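How Gingham and Other Checks Are Made

A check is a pattern of squares. Checks appear on shirts, curtains, blankets, and table covers. Most of them started out as a way of weaving cloth, and the pattern came from the order of the colored threads.

Warp and weft

Woven cloth has two sets of threads. The warp threads run the long way and are held tight on a frame called a loom. The weft threads run from side to side. In plain weave, each weft thread goes over one warp thread, under the next, over the next, and so on across the cloth. The next row does the opposite. This locks the threads together.

If all the threads are the same color, the cloth is one color. If the warp has bands of two colors and the weft has only one, the cloth has stripes. If both the warp and the weft have bands, the stripes cross and make a check.

Why gingham has three shades

Gingham uses only two colors of thread, and one of them is usually white. Take green and white. Where green warp crosses green weft, the square is full green. Where white crosses white, the square is white. Where green crosses white, half the threads you see are green and half are white. The threads are too thin to pick out from a distance, so your eye blends them into a lighter green.

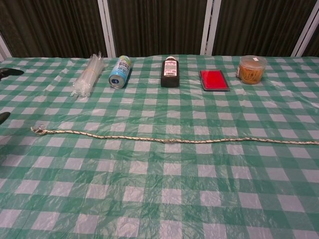
A green and white gingham pattern on a plastic tablecloth.

Plastic is not woven. A plastic table cover gets its checks from ink, and the printer has to choose the in-between color and put it in the right squares. Look at a printed check with a magnifying glass and you will find no threads going over and under. Look at a woven one and you will.

Setting up a loom

Suppose a band is 50 threads wide. A weaver sets 50 green warp threads, then 50 white. One green band and one white band together use 100 threads, and this group is called a repeat. Two repeats use 200 threads. The weft follows the same order: 50 rows of green, then 50 rows of white. If the weaver loses count and puts in too few rows, the squares come out as short, wide boxes.

Other checks

Tartan is made in a similar way but has more colors and bands of different widths. A windowpane check has thin lines far apart on a plain background. Houndstooth has broken, pointed shapes in place of squares. It is woven in twill, where each thread passes over two threads and then under two.

Try it with paper

Cut strips of green paper and white paper, all the same width. Lay out the warp strips side by side and tape down the top ends. Weave the other strips through, over and under. Paper strips are wide, so you will not see a blended color. Tape the finished sheet to a wall and walk backward. The farther you go, the harder it is to see the separate strips.

Words to know

Loom: a frame or machine that holds warp threads for weaving.
Repeat: the part of a pattern that is used again and again.
Twill: a weave that makes slanted lines.

Text by Doina Halilović. Checked by Anayeli Zepeda.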